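Lindcombe House Laundry Guide
Section 2: Loading and unloading the front-loading machine

This section covers the washing machine in the ground-floor laundry room. Read it before your first wash. Drying and ironing are dealt with in later sections.

2.1 Before you start

1. Check that the drum is stopped and the programme light is out. The door stays locked for a short time after the last spin. Wait for the click before you pull the handle.

2. Open the door fully, until it rests against its stop. Do not lean on it or hang clothes over it. The hinge was replaced in November and a second one will be charged to the household.

3. Empty all pockets. Coins and hairgrips end up in the pump filter, and tissues end up on everything.

4. Close zips and fasten hooks. Turn jeans and printed tops inside out.

2.2 Sorting

Sort by colour first and by fabric second. Use the Wivo sorting bags on the hooks behind the door, and put each bag back on its own hook when it is empty.

Whites and very pale colours: wash on their own.
Darks: navy, black, dark grey and brown can go together.
Reds and oranges: keep these apart until you are sure the dye has stopped running. New items should have their first two washes alone.

Caution: small bright items hide easily in a dark load. Look into the drum before you shut the door and again when you empty it.
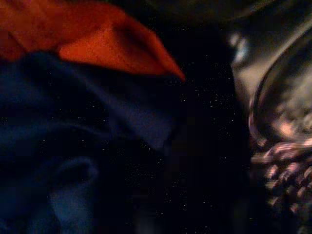 Fig. 1. Orange-red cloth lying against dark blue. Colours this far apart should be checked for dye before they are washed together.

To test for loose dye, wet an inside seam with warm water and press it with a piece of white kitchen paper. If colour comes off on the paper, wash the item separately.

2.3 Loading the drum

1. Shake each item out as you put it in. Clothes that go in as a ball tend to come out as a ball, with dry powder in the middle.

2. Put large items in first and small ones on top. Socks and underwear go in a net bag.

3. Fill the drum loosely. You should be able to lay your hand flat on top of the load and still have room above it.

4. Run a finger along the bottom of the rubber gasket. Nothing should be caught between the gasket and the door. A trapped sleeve can let water out on to the floor and will wear through in time.

5. Close the door and push until it clicks.

Note: one double duvet cover and its pillowcases make a full load. Button the cover up first, or the rest of the wash will work its way inside.

2.4 Choosing a spin speed

Everyday cottons and towels: 1000.
Mixed loads and synthetics: 900.
Woollens: use the wool programme and leave the speed as it is set.

If the machine bangs during the spin, stop the programme, wait for the lock to release and spread the load out by hand. A single heavy item, such as a bath mat, is the usual cause - add a towel or two to balance it.

2.5 Unloading

1. Put your basket or tray down before you open the door. The Morsy baskets live on the Studen shelf and must go back there.

2. Hold the tray close up to the drum opening, level with the bottom lip or a little below it. Washing can then be drawn straight across without dropping on the floor.
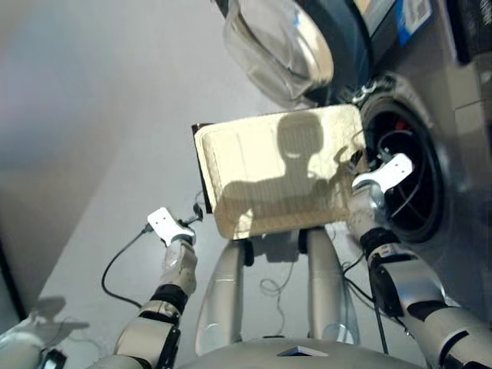
3. Pull items out one at a time. If something is twisted round the rest, turn the drum gently by hand until it comes free. Do not tug, particularly on straps and knitted things.

4. Turn the drum once round by hand and look up as well as down. Thin items cling to the top and the back, where they are easily missed.

5. Feel inside the fold of the gasket for socks. Wipe the fold with a dry cloth while you are there.

6. Leave the door ajar. The drum needs air to dry out, and a closed machine soon smells.

Caution: keep the door shut while small children are in the room, and open it again when they have left.

2.6 If something has been left behind

Put stray items in the box under the window. They are kept until the end of the month and then given away. If an item left in the drum has coloured your wash, do not dry it. Run the load again straight away with a colour-removing sachet, following the instructions on the packet.

Leaks, a door that will not release and any fault code should be reported to Benedicta Kyei at the front desk. Ostap Stelmakh holds the key to the stopcock cupboard and can turn the water off in the evenings. Write the code down before you switch the machine off at the wall, as the display does not keep it.

Section 3 covers the detergent drawer and the pump filter.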